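# How to Clean Silver- and Rhodium-Plated Jewelry at Home

By Gemma Lombardi

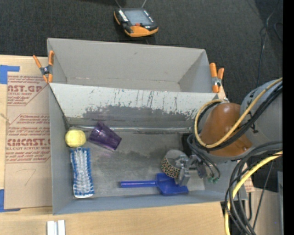

*A divided gray bin on a light wooden tabletop.*

Plated jewelry is a base metal with a thin layer of silver, gold or rhodium on top. The layer can be worn through by rubbing, so the cleaning methods you may use on a solid silver ring are often too rough for it. This page covers plated necklaces, earrings, bracelets and brooches, with or without glass or cubic zirconia stones.

## What you need

- A bowl of lukewarm water
- Mild dish soap, unscented if you have it
- A baby toothbrush or a soft makeup brush
- Two lint-free cloths, one for washing and one for drying
- Cotton swabs
- A towel to work on

Close the drain if you are working near a sink. Skip toothpaste, baking soda, vinegar and any dip sold for solid silver. Treated silver polishing cloths are also too abrasive for most plating.

## Check the piece first

Look it over in good light before it gets wet. Press each stone lightly with a fingernail. If one moves or clicks, set the piece aside and have it fixed first.

Turn earrings over and look at the backs of the settings. Closed, foil-backed stones should not be soaked. Water gets behind the foil and leaves a gray spot that can't be removed. The same goes for anything glued, and for pearls, real or imitation. Clean those with a damp cloth only.

If you see yellow or copper color on the high points, the plating is already worn there. Cleaning won't bring it back, and rubbing will make the spot larger.

## Washing

1. Put one drop of soap in the bowl of water and stir it.
2. Lower in one piece at a time. Chains tangle if they go in together.
3. Leave it for 30 seconds. Heavy makeup or hairspray may need a second turn.
4. Brush the settings from the back, using short strokes and almost no pressure. Most of the dirt that dulls a stone is behind it.
5. Wipe the metal with the wet cloth, in one direction.
6. Rinse in a second bowl of clean water.

For foil-backed or glued pieces, dampen a cotton swab with the soapy water, squeeze it out, and go around each stone. Follow with a swab dampened in plain water.

## Drying

Pat the piece with the dry cloth. Lay it on the towel face down so that water runs out of the settings, and leave it overnight. A hair dryer on the cool setting is fine for chains and clasps. Don't use heat, which can soften glue.

Ear posts and clasps need extra care. Water left in a lobster clasp will rust the small spring inside it.

## Storing

Keep each piece in its own small zip bag with the air pressed out. Fasten necklaces before you bag them and leave the clasp sticking out of the opening, which keeps the chain from knotting. Don't keep plated pieces in the bathroom, and don't wrap them in rubber bands or newspaper.

## How often

Wipe a piece with a dry cloth every time you take it off. With that habit, a wash every 12 weeks is plenty for something you wear often. Bridal sets and other special pieces need one wash after the event and then nothing until they are worn again.

Put jewelry on last, after perfume and hairspray.

## When to have it replated

If base metal shows on more than the edges, ask a jeweler about replating. Ask whether the stones have to come out first, and get the price in writing. On inexpensive pieces it can come to more than you paid.

Thanks to Modupe Onyeka for the note on lobster clasps.

Last updated February 13, 2025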